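Workshop tips: getting a small arm to pick up kitchen things

By Yara Hattar
Updated September 2026

These are notes from our bench at Oltham, where we write the control and vision software for a two-finger arm meant to tidy a kitchen. Most of them cost us an afternoon each. They apply to any hobby or small-shop setup, simulated or real.

Start with one object

Put a single bowl on a plain table and get that right before adding a second thing. With two objects you spend your time working out which one the detector locked onto. Save the cluttered counter for later.

Find the rim, then plan

A bowl is a poor target if you aim at its middle. The fingers close on air, or they press on the floor of the bowl and the arm faults. Have the perception step return the rim as a circle with a centre and a radius, then choose a grasp point on that circle. One finger goes inside the wall and one outside.

Watch out for the inner circle. Seen from a camera above and a bit to one side, the floor of a bowl doesn't line up with the rim. A circle fit that grabs the floor will hand you a centre that's off to one side, and the radius will be too small. We keep the largest circle that passes the edge check and throw out anything inside it.

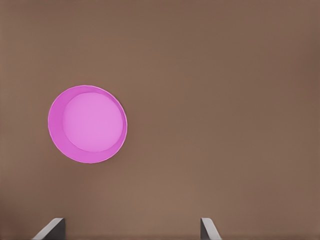 Pink bowl on a brown tabletop in the simulator, fingers open. The pale floor sits towards the upper right of the rim.

Colour is fine for a first pass. A pink bowl on a brown table separates with a simple threshold on hue, and you don't need a trained model to get going. Write the threshold into the settings file with a note on the lighting you used. In July we moved a lamp and lost half a day to a number buried in the code.

Mask out the gripper

If the camera rides on the wrist, the fingers will be in most of your pictures. Draw a mask over the area they cover when open and a second one for closed, and switch between them using the reported finger position. Our old version used one mask for both and kept finding an obstacle that was the arm itself.

Line up sideways before going down

Split the approach into separate moves. First shift across at a safe height until the chosen rim point is centred between the fingers. Next turn the wrist so the fingers straddle the wall. Then lower. A planner left to itself will often blend all of this into one diagonal, and the outside finger clips the rim on the way in.

Stop 10 mm above the rim and look again. If the new centre differs from the old one by more than 3 mm, go back up and replan. If it's within that, carry on down at the slow speed. Use the same stop for cups and small pots.

Keep the same file for the simulator and the bench

Our planner, Petden, reads one settings file wherever it runs. Speeds, heights, masks and thresholds all live there. When we kept two files they drifted apart within a week, and a fix made in one never reached the other. Anything that really has to differ, such as the camera calibration, goes in a short override file with nothing else in it.

Don't trust a clean simulated table too far. A matte brown surface with even light gives the detector an easy job. Vary the table colour, the light direction and the bowl position on every reset. We got 94 per cent of grasps in simulation with everything fixed, and the figure dropped as soon as the light moved. The lower figure was the useful one.

Log the boring runs too

Save the picture, the fitted circle, the grasp point and the finger width for every attempt, good or bad. Name the folder by run number. When something breaks after an update, replay the old pictures through the new detector before you touch the arm. Ours takes 5 minutes on an ordinary laptop.

Check the grasp by finger width

After closing, read the width. Fully closed means you missed. Wider than the bowl wall by a good margin means you've caught something else, or the bowl has twisted. Lift a little, read it again, and only then let the planner move on to the carry.

Small things

Write down which way is positive for each axis and tape it to the bench.

Set the open width in the planner, never by hand from the control panel.

Ferrand, our test script, refuses to start if the settings file has unsaved changes. Worth copying.

Restart the camera driver before you blame the calibration.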